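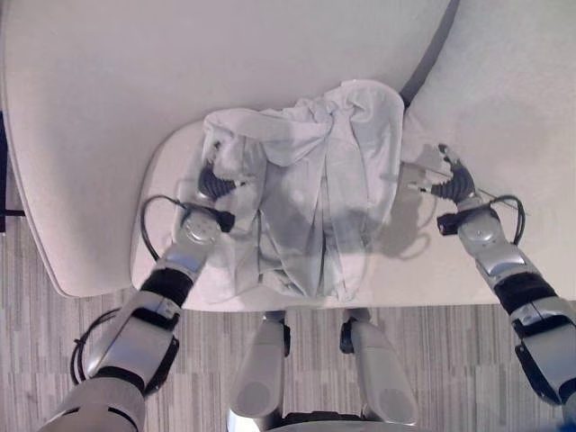 **Lista de verificação — balanças de bagagem portáteis, lote 412**
Data: 1 de junho de 2018
Inspetora: Ilze Sakalauskas
Fornecedor: Trenden
Local: armazém Lapiņa, bancada 2

| Item | Resultado | Comentário |
|---|---|---|
| 1. Invólucro sem fissuras | C | — |
| 2. Tampa das pilhas | C | Encaixe rígido em algumas unidades; dentro da tolerância. |
| 3. Gancho e cinta | NC | Costura incompleta na unidade 263. Retirada do lote. |
| 4. Regresso a zero | C | Três ciclos por unidade. |
| 5. Leitura com massa padrão | C | Massa Tridby, certificado válido até abril. Ver nota A. |
| 6. Desligamento automático | C | |
| 7. Marcação e instruções | NC | Falta a versão portuguesa do folheto em duas caixas. |

C = conforme; NC = não conforme; NA = não aplicável.

**Nota A.** O certificado da massa padrão refere abril do próximo ano. Juntar cópia ao processo antes do fecho.

**Nota B.** A cinta deve ser ensaiada com o gancho fechado. O procedimento anterior da Larason admitia gancho aberto e já não se aplica.

**Ações**

- [x] Segregar a unidade 263
- [ ] Pedir folhetos em falta à Trenden
- [ ] Repetir o item 3 nas unidades da mesma caixa

Libertação do lote pendente — decisão de Kerstin Engelhardt após a repetição do item 3.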